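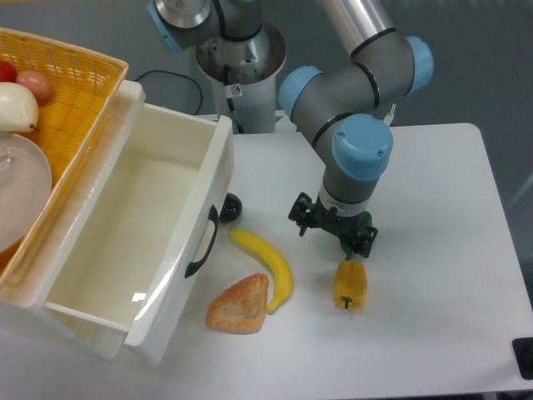 Wonel today published the results of a summer spent checking one of the most repeated promises in robot sales: that anyone can teach a robot arm a job simply by showing it. The company finds that the promise holds up on a tidy table and gets weaker quickly after that. Its test task was chosen to be easy. Toy groceries lie on a white table next to a small plastic drawer unit with the drawer already pulled open, and the arm has to put them away. A yellow bell pepper on its side, with an open two-finger gripper right over it, is as friendly a starting point as a robot is likely to get. A banana that touches the pastry next to it is less friendly, and a good share of the report is about that kind of difference.

PANCOMBE, September 2023 – The report, "Shown Once, Shown Again," covers 2000 demonstrations recorded at Wonel's test room in Pancombe. In 800 of them an operator held the arm and moved it by hand. The rest were done by remote control, with the operator working a matching handset and the arm following. Both methods used the Eltico learning package, with its settings left where the installer put them.

Of the 2000 recordings, 1843 were good enough to train on. The others were thrown out for dropped objects, operator mistakes or gaps in the log. Wonel points out that sales material almost never mentions thrown-out recordings, though somebody is paid for the time it takes to make them.

"We keep hearing that you show the robot a task and walk away," said Yasmine Amrani, head of testing at Wonel. "Our operators did not walk away. They came back the next morning and showed it again with the pepper turned the other way, and then with the drawer unit moved a hand's width, and then with the blinds down. I would like the brochures to have a picture of that."

Guiding by hand was the easier method to learn. New operators were comfortable with it before lunch on their first day. It also produced recordings with the operator's own arms in the camera view, and the trained system did worse when those arms were gone. Remote control avoided that problem and brought a different one: people cannot feel through the handset how hard the gripper is squeezing, so they squeeze too much, and the robot learns to squeeze too much as well.

Wonel then ran 594 trials with the trained arm working alone. The report sorts them by how far the table had been changed from what the operators had shown. With objects in familiar places, the arm was dependable enough that the test team got bored. With two objects touching, it often closed on the gap between them or took hold of both. With the drawer only partly open, it tended to carry on as if the drawer were open all the way. Full tables for each condition are in the report, including the ones Wonel found hard to explain.

The company does not claim the method is worthless. For short jobs with few kinds of objects, showing was quicker than writing a program, and people with no coding background could do it. Wonel's complaint is with the word "any," as in any task, any worker, any table.

Dalia Mahrous, operations manager at Bouazza, a packing business that let Wonel repeat part of the work on its own floor in August, was cautious about what she saw.

"It picked up our sample items and I was pleased for a day," Mahrous said. "Then we changed the tray and it needed a new round of demonstrations. My people can do that, and some of them enjoy it. But I have to put those hours in a budget, and no vendor has given me a number I believe."

Bouazza has not bought a system. Mahrous said the company will look again when a supplier agrees to a trial on trays the supplier has not seen beforehand.

Wonel asks buyers to put these questions to any seller before signing:

How many demonstrations were recorded for the video we were shown, and how many were discarded?
Who gave them, and how long had that person been doing it?
What was moved between the demonstrations and the test?
What happens when two items touch?
Who pays for the next round when our product changes?

The report has limits of its own, and Amrani said readers should hold Wonel to them. It covers one table task and one learning package – a different package might do better or worse. Toy food is also light and does not bruise, so nothing in the results should be read as a finding about real produce. A second study, using a different drawer and heavier objects, is planned. Wonel has not set a date for it and will not promise one.

About Wonel
Wonel tests automation equipment for small and mid-size businesses. It is paid by buyers and accepts no fees from equipment sellers. The Eltico package used in this study was bought at list price.

The report and the full trial tables are available on request from the Wonel press desk in Pancombe. Reporters who want to try guiding the arm themselves can book an hour in the test room.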